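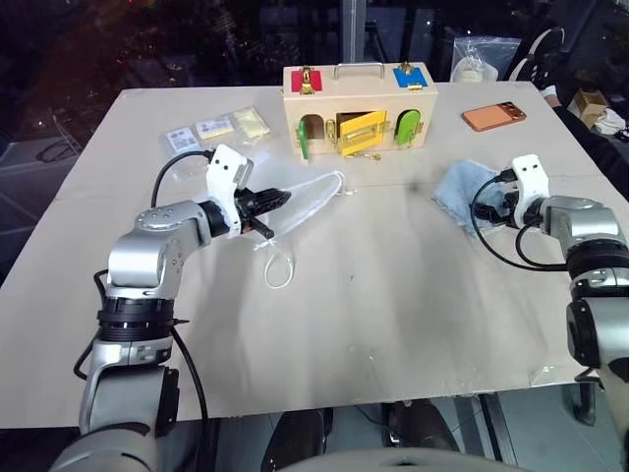 Good evening, everybody, and thank you for squeezing in. My talk tonight is about washing small things without losing them, a subject I've been boring my family with since I took over the laundry at the Stuvthorpe toy library. We lend to 11 playgroups now, and a great deal of what comes back is cloth: doll blankets, puppet clothes, little towels from the bath sets, the felt food. (Pause for anyone who has washed felt food. They will make a noise.) The bag I want you to get to know is the white mesh one with the drawstring, the sheer kind, laid out flat on the cardboard with a light blue cloth lying off to the right of it. The wooden lock box at the back is an old favorite of mine, with its green doors and its yellow door and that little brass key on a chain, and I'll come back to it, so don't let me forget.

First, the bag itself. I buy the fine mesh now. For years I used the wide kind, and doll socks went straight through it and ended up in the rubber seal of the machine, where Rami Tarawneh found a whole family of them one April with a flashlight and a butter knife. Hold the spare bag up here and pass it around. Let people feel how thin it is.

Next, filling. I put one set in one bag, and I stop when it's half full. I know it looks wasteful! I used to stuff them until they were like pillows, and the middle came out exactly as grubby as it went in. Pull the string snug, tie a bow you can undo with damp fingers, and tuck the tails inside so they don't wrap themselves around everything else in the drum.

Mention the labels here. Each set at Stuvthorpe has a card with its number, and the card stays on the shelf while the bag goes in the wash. We learned that one from the Takura puppets, whose card went through a full warm cycle and came out as oatmeal. Anouk Goossens picked it off the crocodile with tweezers, and she was very gracious about it.

Drying. Take everything out of the bag first, please, even if you're tired. Shake each piece, pull the corners square and lay it flat. Towels can go over a rail. The empty bags I hang upside down by a bottom corner, open end to the floor.

Now the lock box, as promised. Wooden toys stay well away from the machine, and from the sink too. I use a cloth wrung out until it hardly feels damp, I open every door and wipe behind it, and I go around the hinges and latches with a dry cotton swab. Leave the doors open for an hour or so afterward. Check that the key is still on its chain before the box goes back on the shelf. We have 2 spare keys in the desk drawer and I would like to keep it that way.

Ask for questions. If somebody brings up fabric softener, give the short answer (no) and offer to talk over coffee. Bags are on the side table, and please take one home.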